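**Tosgate hand grippers, pair, with toy clearing sessions**

Kit page, Larira. Updated October, still rough. Ask Milagros Acuña if something's missing.

What you get:

- 2 hand-held grippers, black, each with its own camera
- finger pads, fitted, plus spares
- charger and cables
- printed task cards (English + Spanish)
- access to the sample sessions, household toys set

No arm needed to record. Hold the grippers, do the job, footage and finger opening get saved together. The policy trains on that later. If you already run Godoy arms the mounts fit, ask for the flat plate when ordering.

## What the toy sessions are for

Pick and place with stuff that isn't all the same shape. Most starter sets are blocks and cups. Blocks and cups get you a demo and then the thing meets a rubber pig. So our set mixes hard plastic, squeaky rubber, beads, little figurines, a starfish, fruit and veg. All heaped up on a checked tablecloth, with a big green cookie tub at the back. Job on the card is plain: clear the cloth, everything goes in the tub.
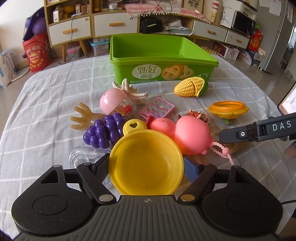 Sessions come in people's homes, not in a lab. Cabinets, drawers, shelves full of boxes, whatever is in the room stays in the room. We don't ask anyone to tidy first. Customers kept asking for clean backgrounds and we do sell a plain-wall set (see Idatier bundle) but for anything that has to work in a kitchen or living room get this one.

393 sessions in the current release. Each one is a full clear, start to end, failed grabs left in. Please don't filter the fails out before you look at them, the retries are worth more than you'd think. They're tagged anyway so you can drop them in one line if you must.

## Handling notes

- Thumb and fingers stay behind the guard. Hands showing at the edges of the picture is fine, hands in front of the pads is not.
- Open wide before you go in. Half-open approaches make bad data.
- One object per grab. Two at once = redo.
- Beads: take the strand near one end and lift slow. Middle grabs swing.
- Soft rubber: close till it holds, then stop. People squeeze way too hard on the first day.
- Keep the cable behind your wrist. If it drops across the lens stop and start over.
- Both hands on both grippers, always, even if only one is working. The idle one still records.

Change the pile between sessions. Doesnt need to be clever, just tip it out and spread it a bit. Move the tub too now and then. Early batches had it in the same spot every time and the model learned the spot. 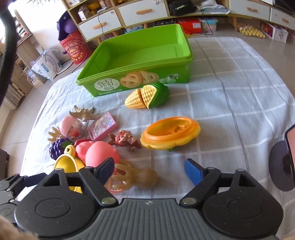

Maximiliano Sepúlveda ran the first training tests on the household set and his advice is on the card: small stuff late in the session is where new people get sloppy, so take a break after 10 sessions. Water, stretch, check the pads. Then carry on.

## Pads

Rounded ones come off by hand, push and twist. Wipe with a damp cloth, no alcohol, it hardens the surface. Swap them when they start to shine. Spares come in bags of 4. Don't mix old and new on the same gripper, the grip gets lopsided and it shows up in the data as a drift nobody can explain.

## Before you ship sessions back

- lens wiped
- clock synced on both units (hold both buttons till the double beep)
- session label filled in, room type + table or floor
- no faces, no mail, no screens with anything private on them
- failed grabs NOT deleted

Uploads go through the Larira desktop app. The phone app only previews for now. Big batches, use the overnight option, it's slower but it picks up again if the line drops.

## Ordering

Sold as a pair only. We tried singles, people bought one, then needed the other, and the two never calibrated right to each other. Household toys set is included with the pair, Idatier bundle is extra. Schools and small labs, write to Milagros for the loan scheme, there's usually a short wait.

Returns: unopened pads yes, opened pads no. Grippers get a checkup before we credit anything.

Known issues: left unit sometimes shows full battery when it isnt. Fix is in the next firmware. Until then charge both overnight and ignore the icon.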